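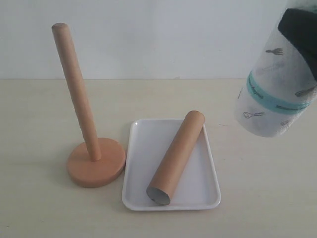
T. Cavalcanti

Changes to paper and cardboard sorting, Kitdale depot

From April the Kitdale depot will accept cardboard tubes in the mixed paper stream. Until now they went to general waste, as the old screen at Bradlow could not separate short cylinders from bottles. The replacement screen uses a 94 mm aperture and handles tubes whole. Flattening is still preferred – a flat tube takes up less of the bin and travels better on the belt.

Used paper towel is a separate matter. The fibres are too short to be pulped again, and grease or cleaning product will downgrade a bale. Put it in the green organics bin if it has only food or water on it, otherwise in general waste.

Bale moisture is tested at the gate with a probe, at four points per bale. Loads reading above 19 per cent are set aside and retested. Nearly all of the rejected loads last winter came from the Flirulville round, where bins are left out overnight with the lids up. Residents on that round are asked to keep lids closed and put bins at the kerb on Wednesday morning, before 9 am.

Waxed cartons and foil-lined tubes remain excluded.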